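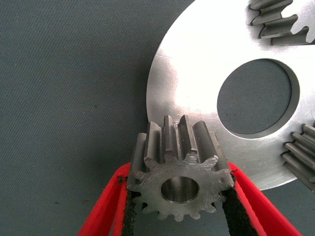
Why do we estimate the tooth phase after the grasp, and not before it?
Because the fingers turn the gear a little when they close, so any angle measured before closing is already old when we need it.

03/09/2026, gear meshing, wrist camera only

Continued with the method Kourosh Mazandarani proposed in July. The idea is simple: grip the spur gear, take one view from the wrist, find the bore and the tips of the teeth, and compute how far the wrist must turn so that the teeth fall into the gaps of the neighbor gear. The overhead camera was off for the whole session.

What I changed since the last entry:
The bore is now fitted first, and the teeth are searched only on a ring around it. Before, the program took edges from the aluminum disc as teeth. The disc gives very strong glare and its edge is also curved, so the mistake is easy to understand.
I use only the lower teeth of the held gear. Against the dark work surface their outline is clear. The upper ones have the bright plate behind them and their flanks are lit unevenly, one bright, the next one dark, and the fit jumps between them.
Exposure is fixed. Automatic exposure was looking at the disc and made everything else too dark.

Result: 24 attempts with the old estimate, 14 meshed. I repeated the same start positions with the new one, but I stopped the series when the force limit tripped 3 times in sequence. I do not want to write a rate for the new method from an incomplete series. Deolinda Gouveia asked for a number for the Bruria report and I told her she must wait.

The trips were probably not from the phase. In the log the angle is good each time, but the contact force grows before the teeth are at the correct depth. I suspect tilt: the gear face is not parallel to the plate. The black pads are rough and a bit frayed at the edges, and if one side gives more than the other, the gear can lean. Sabine Kohlhase thinks it is the approach speed. We did not agree, so we will test both, one at a time.

Settings for whoever continues: grip force at 80 percent, search ring in the file "dizon_ring", wrist offset not touched. Please do not recalibrate the wrist before the series is finished, or I cannot compare.

To do:
New pads on both fingers, from the same sheet.
Repeat the full series, first slow approach, then normal.
Ask Annelies Marti if the ellipse of the bore can give us the tilt also. The inner wall is brighter than the face, maybe this is enough for a second contour.
Clean the gears. There are scratches and tool marks on the face, and the edge filter likes them too much.

Colleen Perron needs the cell after lunch tomorrow, so I start early. The raw log is in the Barkville folder, under my initials.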